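Plain Panels Are Enough

Office fit-outs overspend on walls. Printed film, slats and felt tiles collect dust and date quickly. A flat matte panel in pale gray does the same job and can be replaced one piece at a time. Clutside quoted us 1,904 for a textured run and 1,305 for plain.
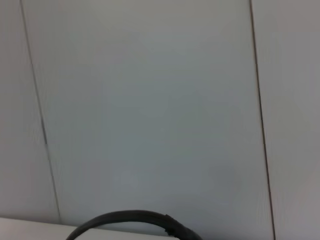 Pale gray wall panels with thin dark seams.

The seam deserves the attention. On a surface with no pattern, the eye goes to the joint, and any stretch that reads darker or thicker shows at once. I would spend the difference on fitting.

Lies Kuipers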